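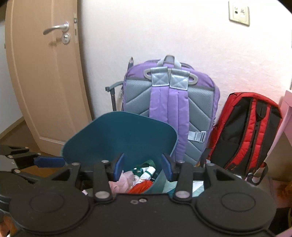

Sorting the wash: can a machine do it yet?

Partly. A gripper can lift a sock or a T-shirt out of a full basket, but clothes have no fixed shape and it often brings up two at once. If you are trying one at home:

Don't fill the basket to the top.
Keep school bags and their straps well clear. A loose strap catches on everything.
Put pale things in one basket and reds in another before you start. Don't leave that to the machine.
Turn sleeves the right way out by hand.

Bins and baskets

Soft fabric bins are harder than stiff ones. The sides give when they are gripped, and on a folded blanket the whole bin can lean. Stand it on the floor, or put something flat and heavy in the bottom.
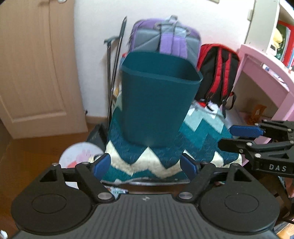
By the Doltow household desk
23 June 2025

Folding is further off. In May we gave the Medrano folding arm 14 towels and it made a fair job of 4. Shirts it left in a heap. A person does the same pile before the kettle boils.

For now, let a machine carry and fetch, and do the sorting and folding yourself. Check pockets first, whoever is doing the lifting.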